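The Left-Handed Teacher

By the time Kartha got the job at Kurian, the company had already gone through thirteen teachers. The ad had said "robot demonstrator," and he'd pictured a trade show, a clean shirt, maybe a lanyard. What he got was a chair in a corner and a small gray arm that did whatever his hand did, one beat late.

"You move, it moves," said Gerardo Caputo, who ran the program. "It remembers. Later it does it by itself."

"And what does it do?"

"It puts the green thing next to the white thing."

Kartha waited for the rest of it.

"Nine hundred times," Caputo said.

There was a contract behind this, with an outfit named Dakow, and Dakow wanted an arm that could tidy. Kartha had never been called tidy by anybody. His mother, Mrs. Kartha of the plastic-covered sofa, laughed so long when he told her that she had to put the phone down and come back to it.

He learned the controls in a morning. Squeeze to close, let go to open, don't sneeze. By the second week he had a style. He came in high, stopped, thought about it, and dropped down at a slant. He also had a habit of going past the green thing by an inch and coming back for it, the way a man walks past his own front door while looking at his mail.

"You're hesitating," said Caputo, watching the replay.

"I'm being careful."

"It can't tell the difference. It'll learn to hesitate."

"Then it'll be careful."

Caputo wrote something down. He was a great one for writing things down, and Kartha had seen the notebook, and most of it was lunch.

Attempt 4 had been beautiful, and they both brought it up more than they should have. Attempt 13 had gone off the edge of the desk. After that came a long gray stretch in January when Kartha dreamed in pinches and caught himself picking up toast from above.

The pictures in the project log came from that stretch. Caputo had labeled them "White block, green piece, K. operating," like a duet.

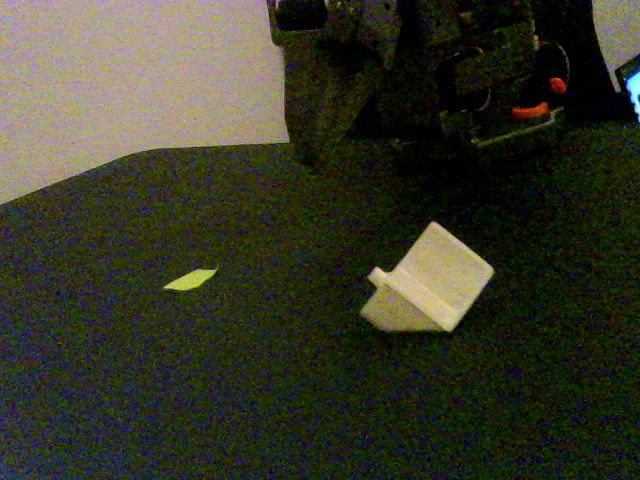
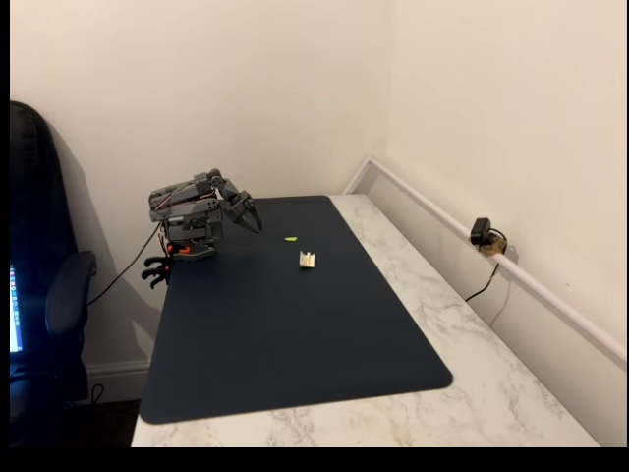
On the day they let it run alone, Caputo brought a folding chair for the man from Dakow, who preferred to stand. Kartha put his hands in his pockets so there could be no question about them.

The arm woke up. It rose, higher than it needed to, and stopped.

"Is it broken?" said the man from Dakow.

"It's thinking about it," said Kartha.

It came down at a slant, went past the green thing by an inch, and hung there. Then it backed up, took hold, and set the piece down beside the block with such fuss that Kartha felt his ears go warm. He'd never seen himself do anything from across a room before.

"Why does it overshoot?" said the man from Dakow.

Caputo opened his notebook and turned several pages of lunch. "Verification step," he said.

The man nodded and asked what that would cost extra. Caputo named a figure, 2917, without looking up, and the man wrote it down in a notebook of his own.

On the way out Kartha walked past the elevator and had to come back for it.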